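Section 7 of the Sutter workshop handbook. Revised 1 July 2026 by Huia Merrick. Replaces the May sheet, which repeated the maker's promises and should be thrown out.

## 7. Re-oiling a wooden tabletop with Skinwood

This section covers tops that were oiled or waxed before and now look tired. For varnished, lacquered or painted tops, go to Section 9. If you don't know which you have, do the test in 7.2 before you open anything.

The Skinwood can says "one coat, lifetime protection." I have put one coat on a good many tables and have yet to meet the lifetime. Two thin coats give you a top that shrugs off a spilled glass of water if you wipe it up the same evening. Hot pans, nail polish remover and a leaking plant pot will still mark it. Plan on that.

### 7.1 What you need

- Skinwood oil, clear. The tinted ones are covered in 7.7.
- Lint-free cotton rags, more than you think
- Sandpaper, 120, 180 and 240 grit
- A sanding block, cork or rubber
- A white Drotudum pad, or any other plain white scrubbing pad. The Drotudum one costs more and I can't tell the difference.
- Gloves
- A lidded metal can with water in it, for used rags
- A good lamp you can set low, to shine across the surface

You do not need Flondodura hardener. The store will offer it to you. It makes the oil set faster, which helps if you run a café and have to seat people the next morning. At home it mostly gives you less time to wipe off the extra, and wiping off the extra is where people go wrong.

> **CAUTION:** Rags wet with oil can heat up and catch fire on their own. Don't ball them up and don't drop them in the kitchen trash. Put each one in the water can as soon as you finish with it, or spread it flat outdoors, single layer, until it is stiff. This is the one warning on the label I have no quarrel with.

### 7.2 Find out what is on the table now

1. Pick a spot you can live with, such as the underside of the overhang or a back corner.
2. Put one drop of water on it. Wait 10 minutes.
3. If the wood under the drop has gone dark, the old oil is worn out and you can carry on to 7.3.
4. If the drop is still standing up, either the oil is sound or the top has a film finish. Scrape the spot lightly with a fingernail. Wax will come up as a soft smear. Varnish won't.
5. If you are still unsure, rub the spot with a rag dampened with mineral spirits. A waxy smudge on the rag means wax. A clean rag tells you very little, whatever the videos say.

**Note:** Some tops sold as oiled have a thin factory lacquer. If the sanding dust in 7.4 comes off white and powdery on a dark wood, stop and read Section 9.
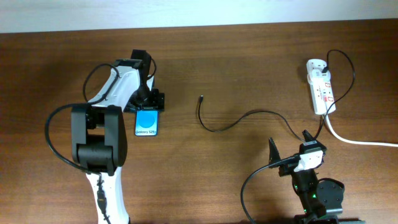 Color is the next thing people worry about, and they usually worry about the wrong part of it. A new coat of clear oil will not even out a top. It deepens whatever is there already. Take a medium-brown top like this one, with a fine grain running side to side, a few faint darker streaks and some lighter patches between them. Oil it and I would expect the streaks to stay streaks and the patches to stay patches, all of it a shade warmer. If that bothers you, decide now. No amount of rubbing will fix it later, and the "tone balancing" claim on the Skinwood leaflet has never balanced anything for me.

### 7.3 Clean

1. Wipe off crumbs and dust with a dry cloth.
2. Mix a small squirt of dish soap into warm water. Wring the Drotudum pad out hard. Damp is enough.
3. Scrub with the grain, end to end. Go easy near joints and cracks where water can get in.
4. Wipe with a clean damp cloth, then with a dry one.
5. Let the top dry overnight. The can says two hours. In a heated room in January that may be true. In a basement it isn't.

**Note:** Furniture spray is the usual reason a new coat beads up and won't soak in. If you have used a spray polish, repeat steps 2 to 4 and then wipe once with mineral spirits. Open a window first.

### 7.4 Sand

You are taking off the roughness and the gray, nothing more. Put the belt sander back.

1. Set the lamp low at one end so that dents and scratches throw a shadow.
2. Start with 180 on the block. Use 120 only on rings or stains that 180 won't shift.
3. Sand with the grain in long strokes. Keep the pressure even and lift at the ends so you don't round the edges over.
4. Vacuum, then feel the top with your bare hand. Your palm will find rough spots your eyes missed.
5. Go over the whole top once with 240. Don't go finer. A surface sanded to a polish takes less oil, and then people blame the oil.
6. Vacuum again and wipe with a dry rag. Skip the sticky tack cloths. Some of them leave a residue, and the packaging won't tell you which.

> **CAUTION:** On veneered tops the real wood is very thin. Look at the edge. If you see a line just under the surface, use 240 only, by hand, and stop the moment the color changes.

Dark rings deserve a word. A white ring sits in the finish and normally comes out with light sanding. A black ring is in the wood, and often goes deeper than you want to follow it. You will find advice about mayonnaise, toothpaste and walnuts. I tried all three on the same board and ended up with a board that smelled like lunch.
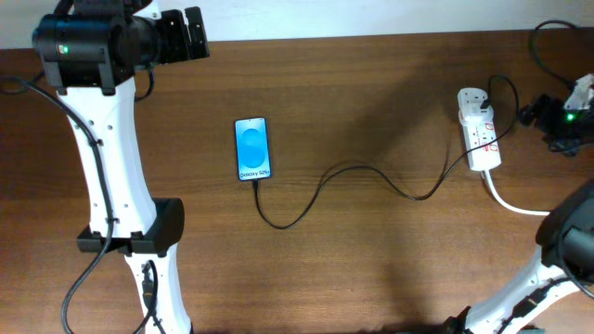 Once the dust is gone, oil the same day. Bare sanded wood picks up fingerprints and coffee very quickly, and then you are back at 7.3 with less patience than before.

### 7.5 First coat

1. Stir the can for a full two minutes, scraping the bottom. Don't shake it.
2. Put on gloves. Fold a rag into a flat pad.
3. Pour a small puddle and spread it as far as it will go. A spoonful covers more than you'd believe. The coverage chart on the can assumes you are generous, and the maker sells oil.
4. Work across the top in strips, always finishing with the grain.
5. Wait 16 minutes. Dull spots have drunk it all, so give those a little more.
6. Wipe everything off with a clean dry rag. Turn the rag often. When you think you are done, take a fresh rag and do it again.
7. Shine the lamp across from the low side. Any wet gloss is extra oil that will dry tacky. Wipe it.
8. Rags in the water can.

Leave the top alone for 20 hours. It will feel dry well before that. Feeling dry and being ready for a second coat are separate matters.

### 7.6 Second coat

1. Rub the surface lightly with a dry white pad to knock down any raised fibers — ten strokes a strip, no more.
2. Vacuum and wipe.
3. Repeat 7.5, using half as much oil. You will be tempted to use the same amount.
4. Let it cure 7 days before you put anything heavy, wet or rubber-footed on it. Light use is fine after the second day, with a cloth down.

**If it stays sticky:** you left too much on. Rub the sticky places with a rag and a little fresh oil, which softens the old layer, then wipe it all back hard. If that fails, use mineral spirits and start the coat over. Waiting another week has never worked for me, though the helpline will suggest it.

**If it looks blotchy:** give it the full cure before you judge. Then look at it by daylight. Half the blotches I get asked about are the lamp.

### 7.7 Tinted oils

The color chips in the store are printed on paper. Paper isn't wood. Buy the smallest can there is and try it on the underside of your own table, sanded the same way as the top, with both coats. Tint also gathers in old scratches, so a top you meant to freshen up can come out looking more worn than it went in.

### 7.8 Looking after it

Wipe spills when you see them. Wash with a damp cloth and a drop of dish soap. The Skinwood Care Spray is, as far as I can tell from using up two bottles, thin oil and a pleasant smell, and it does no harm.

Repeat the water drop test from 7.2 twice a year in the spot where people eat. When the wood goes dark under the drop, do one thin coat as in 7.6. Write the date in pencil on the underside, along with the name and color of the oil, so the next person doesn't have to guess.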